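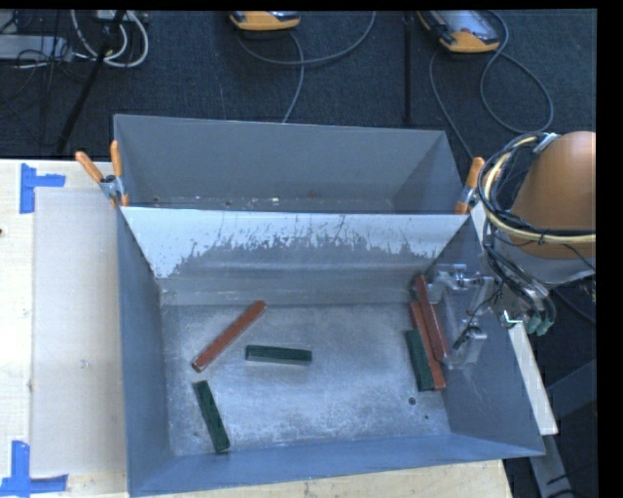
Idalina Mota
Group Reservations, Rullthorpe Guest House

How to change the numbers on a group booking

Last updated Wednesday, October 16, 2024

Use these steps if your group has already booked with us and more or fewer people are now coming. If you want to move the dates, contact the office first, as that is treated as a new booking.

1. Find your booking reference
It is at the top of your confirmation email, after the word Rullthorpe. If the booking was made through a school or club, the email will have gone to the person who signed the form.

2. Open the rooming list
Sign in to the group page and choose Rooming list. You will see one line per guest. Lines with no name yet are marked "To follow" and still count as a bed.

3. Add or remove guests
To take someone off, tick the box beside their line and press Remove. To add someone, press New guest and fill in the name, age group and any dietary needs. Leaders and drivers go on the same list.

The house sleeps 26. If you go over that, the page will not let you save, and you will need to ring us about beds at our annexe in Drisness.

4. Check the new total
Press Recalculate. The old and new totals are shown side by side. For example, a group whose stay came to 1,082 euros and who has paid 400 euros will see 682 euros left to pay, before any change in numbers. City tax is on a separate line and is paid at the desk.

5. Send the change
Press Send to office. Graça Vilela or Filipa Frade will confirm by email, normally within 2 working days. Until you have that email the original numbers stand.

If meals are booked
Changing the rooming list does not change your meal order. Open Meals and alter the breakfasts and packed lunches there as well. Evening meals are set by the kitchen, so write to Benedita Sequeira with the new figure.

Stays in December
The online list closes earlier for December stays. The closing date is printed on your confirmation. After that, changes can only be made by phone, and the office is open on weekday mornings.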